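6. Recording laundry examples

Read section 5 first. This section covers gathering examples with the two-finger gripper at the Emwood laundry site. The Prement handbook says an operator can be productive after a morning. We haven't seen that, and we'd ask you not to plan your day around it.

6.1 Before you record

1. Check that the wrist camera and head camera are both writing to disk. The green tick in Sasar only means the camera is connected. Open the folder and look.
2. Wipe both lenses.
3. Write down the machine and the state of its door at the start: open, closed, or ajar. Sasar guesses this for you. Its guesses are poor around shiny surfaces, so type it in yourself.
4. Put the baskets where a customer might leave them. Do not line them up neatly. A model trained on tidy rows learns tidy rows.

CAUTION: Keep the arm at low speed whenever the laundry is open to the public. People walk behind the work area and the software will not notice them for you.

6.2 Check your views

Scroll through one still from each camera position before you commit to a full take. Look for glare on the door and for anything hiding the latch side. 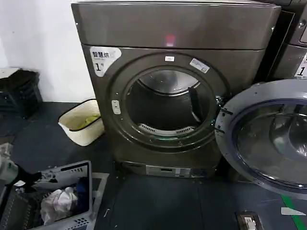
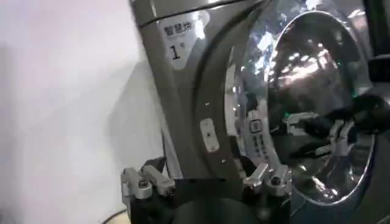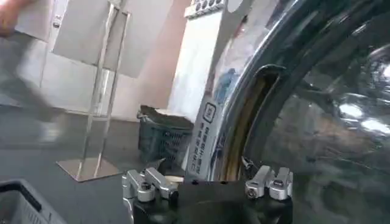

Figure 6-1. Front-loading machines at the laundry site. First view: head camera, open drum. Second and third views: wrist camera, fingers apart.

NOTE: Tinted glass gives back reflections, sometimes of the arm itself. The vendor claims the model "sees past" these. Győző Barta asked for the test results in November and has had a brochure. Until there is something better, record each door from at least 2 angles.

6.3 Recording a take

1. Start with the fingers apart and clear of the machine.
2. Press Record and wait for the tone.
3. Do one task only. Opening a door and loading a drum are separate takes.
4. If you miss the grip, keep going and recover. Mark the take "recovery". Do not delete it.
5. Press Stop, then label the take before starting another.

CAUTION: Do not pull against a door that will not move. Stop the arm and release it by hand.

6.4 How many takes

The old target was 508 per task, a number with no source that we could find. Lihua Shi went back through the first batch and kept 208. Of those, some 115 had labels that matched the video. Take fewer and label them properly.

NOTE: The Bodnár quality score rises with the length of a take. It does not tell you if the take is any good. Leave that column blank on your log sheet.

Section last revised February 3, 2021. For uploading, go to section 7.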